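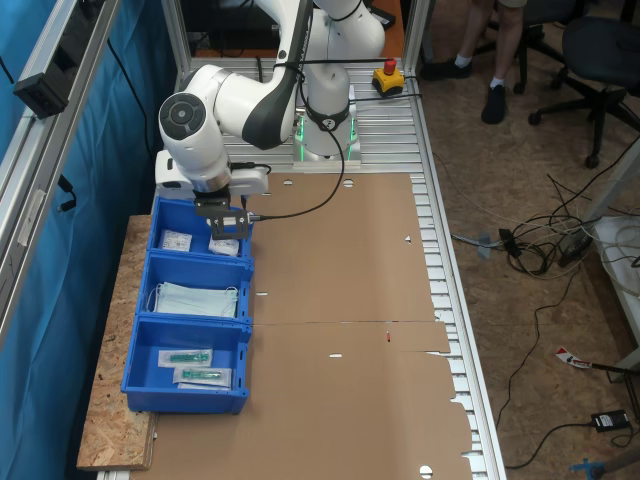 Jabari Laizer说夹爪又在上排料盒那儿停住了,示教器上报的是抓取超时,他复位以后接着跑,没跑几下又来一回,让我先别动程序,看线。还说上回改姿态的人没写记录,谁改的自己补上。

好吧,是我改的。补在这里。

Gudus单元,三月,上午。
上次改动:上盒的接近点,腕部多转了一点,为了让指头避开盒壁。改完试了几轮都没事,就走了。没写,我的错。

开始查之前的状态:
任务计数停在643。没清,先留着,后面对日志用。
速度倍率60%。Tia Wainwright说她走的时候就是这个值,没人动过。
控制器没断过电。报警历史导出来了,放在共享盘Gondal目录底下,文件名后面加了“上盒超时”。

先看的线。夹爪那根黑线从夹爪出来往底座方向兜一个弯,弯搭在纸板上面。手推着臂走(自由拖动模式),从中间那盒往上盒走,弯会跟着转,到我改过的那个腕角附近,线明显绷起来。没到扯断的程度,但插头那一头受力,拿手指头能摸出来。回到旧的腕角,松的。
所以Jabari的直觉八成是对的。不过还没证明,先别下结论。

测了一下活动段,从夹爪插头到底座那边第一个固定点,600 mm。臂折起来的时候太多,伸出去到上盒又嫌短。一直就这么凑合着用的。

插头:拔下来看。针没歪。锁紧环松了小半圈,拿手就能拧动。拧回去。在拔再看,密封圈有点扁,先用着,备件里找找有没有同型号的。
线皮:靠插头一掌宽的地方有一道发亮的磨痕,没破,没露屏蔽层。用记号笔在旁边点了个点,下次来比。
底座那边的扎带还是老样子,剪得不平,刮手。换掉。

接着看是不是接触不良。
做法:臂不动,停在上盒上方,夹爪空开合,我一只手轻轻晃插头。
锁紧环松着的时候,晃几下状态位就跳,示教器上夹爪从“就绪”变成“未连接”,马上又回来。
拧紧以后晃,不跳。
再松开,又跳。再拧紧,不跳。
行,这个算坐实了。松环加绷线,两个凑一起。

但是超时不光是这个。翻日志,有几条超时前面并没有通讯断开的记录,状态位一路都是好的,就是没夹到东西,等到时间到了就报。Tia看了以后问是不是指头对不上包装。她那边之前也碰到过,包装斜着靠盒壁的时候,指头下去压在边上,开合行程走不到判定值。

那就是两个毛病叠着。分开弄,一次只改一样。别又跟上回似的。

一、线
11点前弄完。
旧扎带全剪。活动段重新理,两头不扭。走法改成沿着前臂外侧过,肘那里留一个弯,腕那里留一个小弯,中间用魔术贴轻轻带住,不要勒死。
试了两种。先试把弯留在腕那边大一点,臂一低头弯就垂下来蹭到料盒边,不行。后来肘那边留大、腕那边留小,从头到尾走一遍没有蹭,也没绷。
最难受的点还是上盒那个旧接近点转过去的瞬间。腕角改回原来的值,备份旧文件以后改的,文件名带“腕角恢复”。
锁紧环拧到位,画一道对齐线,白漆笔,环上一半插头座上一半。以后一眼就看得出来松没松。每班开机看一眼就行,不用拔。
Jabari说要不要打螺纹胶。不打。这种小环打了胶下次拆要命,Horkstead那台就是这么弄坏一个插座的,最后整个腕部转接件都拆了。

二、指头
金属指,螺钉拧着的。扳手过一遍,左边那片上面的螺钉能再吃一点点劲。右边的不动。
两片合拢对着光看,指尖有一点点缝,上紧下松。松开,合拢,垫纸片夹住,再拧紧。重来了两遍才满意。第一遍拧完又歪了,拧的时候顺序不对,要交替着来,别一颗一次拧死。
拿酒精擦了指尖内侧。有胶一样的东西,估计是包装上的标签胶,擦了好几下才下来。
夹持力设定40 N,没改。Tia想往下调,怕把注射器那种包装压变形。先不调,力和位置一起改又说不清了。写进待办。

三、料盒位置
三个蓝盒子一个接一个顺着台边摆,推一下会一起走。这个老问题。上面那盒让人补料的时候碰过,相对示教的位置往外跑了一点。
用直角尺靠台边量过再推回去的。量的数写在台子旁边那本小本上,这里不抄了。
限位做了临时的,刨花板条上拧两个小角铁,顶住一头一尾。中间那盒靠两边夹着,自己不会跑。正式的等打印件,图纸在Gondal目录,版本看日期最新的那个,旧的那张孔距是错的,别打!
盒子里的东西没动:上盒两件白色小包装,中间口罩,下盒透明袋的。补料还是按原来的顺序放,换了就得重新教。

四、重新教点
教点前倍率拉低,教完再恢复60%。
上盒:接近点、抓取点、退出点全部重教。接近点抬高一点,下降那段走直线,别用关节插补,不然腕子中间会甩一下,上回绷线有一部分就是它。
中盒:只核对,没改。口罩是一摞,高度会变,现在靠接触检测往下找,能用。耳带有时挂在指头上,退出的时候带起来一只。这个跟今天的事没关系,先记着。
下盒:核对,抓取点偏了一点点,顺手修了。好吧说好一次只改一样的,下盒这个另外存了一版,要退能退。

教点的时候注意:人站在操作一侧,急停盒放在伸手够得着的地方,线别绕到臂底下去。今天我把急停盒的线又顺了一遍,沿着台面走。黄盒子本身没固定,手一拍会滑,这个说了好多次了,谁有空给它做个底座。

急停测试:拍下,臂停,夹爪保持,没掉东西。旋开,复位,上使能,正常。做了三遍,三遍都一样。
测的时候手里没夹重的,只夹了白色的小包装。夹住断电的情况没测,等Jabari在的时候两个人一起测。

中午吃饭,回来接着。

五、跑
下午一点多开始。先手动单步走完一整个循环,一步一停,眼睛盯着线。肘那里的弯转过去的时候擦了一下外壳,没挂住。把魔术贴往上挪了一点,再走,不擦了。
然后自动,倍率先低着跑一会儿,上中下轮着抓。没报警。
恢复60%。
跑了没多久停了一次,吓一跳,一看是料抓完了没人补,程序等着。不算。
补料,继续。
一共连着跑了40多分钟,没有超时,没有“未连接”。上盒靠盒壁斜着的那种姿态故意摆了几次,大部分能抓起来,有一次指头压在边上,程序自己抬起来换了个角度重试,第二下抓到了。重试逻辑原来就有的,之前腕角不对,重试的时候线更绷,等于越试越坏。现在能用上了。

停下来又摸了一遍插头,对齐线没动。记号笔那个点旁边的磨痕没变化,这么短时间也看不出什么。明天再看。
腕部关节的温度在示教器里看过,跟平时差不多,没有哪个轴特别高。

没弄明白的:
日志里有一条“未连接”发生在臂停在休息位的时候,线是松的,按理说不会跳。时间对上去是早上有人在台子另一头插拔电源。会不会是供电那边带了一下?地上那堆电源线和适配器绕在一起,白的黑的都有,哪根去哪里我一时也理不清。不敢乱拔。等停机的时候一根一根贴标签。
Tia觉得跟供电无关,说是插头松了什么时候跳都有可能。也对。先观察,要是锁紧之后还在休息位跳,再去查电源。

线的事问了Lunberg,他们有长一档的,带直角头,直角头朝后走的话腕那里能省一个弯。问了交期,还没回。先报一根,备一根现在这种直头的。密封圈一起报,别忘了!上次光报线没报圈,到货了装不上去,又等。

计数器:今天试跑的没有另外清零,是接着643往上走的。做统计的时候从643以后算新状态,之前的算旧状态,别混到一张表里。改动点在日志里打了标记,搜“重教”就能搜到。

顺便看的:
底座四颗螺栓的标记线都在原位,没松。
底座上那根深色绑带没拆,拉了拉,紧的。
台面型材槽里掉了一颗小螺钉,不知道哪来的。所有能看到的地方都对了一遍,没找着缺口。装小袋子里挂在本子上,谁认得领走。
纸板中间拼缝那儿翘起来一点,压平了。靠右那块边上撕得毛毛的,有几片会翘,换的话顺便裁大一点,别裁到急停线走的那边。
帘子拉开的时候别勾到框上挂下来那根黑线。

下次谁接着弄:
先看对齐线,再开机。
报超时不要直接复位接着跑,先看夹爪状态位是不是跳过,截个图,写下当时在哪一盒。就这一步能省半天。
报“未连接”:停,摸锁紧环。松了就是它。没松,叫我或者Jabari。
改任何教点,先存旧的,写一行记录。一行就够。(写给我自己看的)

待办
夹持力往下调试一轮,单独做,Tia牵头
夹住状态下断电测试,两个人在场,Jabari
料盒限位打印件装上,角铁拆掉
急停盒底座,没人认领
地上电源线贴标签,停机时
线、直头备线、密封圈,等Lunberg回
口罩耳带挂指头,看能不能退出时先平移一下再抬
休息位那条“未连接”,观察

四点二十补一句:Jabari过来又跑了一轮,他把倍率往上拧想看看线会不会甩,甩是会甩一点,没碰到盒子。已经拧回60%了。他说肘那边的弯还能再收一指宽。我没收,等长线来了反正要重走一遍。

再补:Horkstead那边问能不能把今天走线的办法抄过去。可以,但他们那台夹爪是另一种出线方向,弯要反着留。照片和草图我放到共享盘了,他们自己对着改,改完把腕部最紧的那个点发过来我看一眼。

收工前夹爪停在张开位,倍率没动,程序停在主页。示教器挂回去了,笔不见了,谁拿走的还回来。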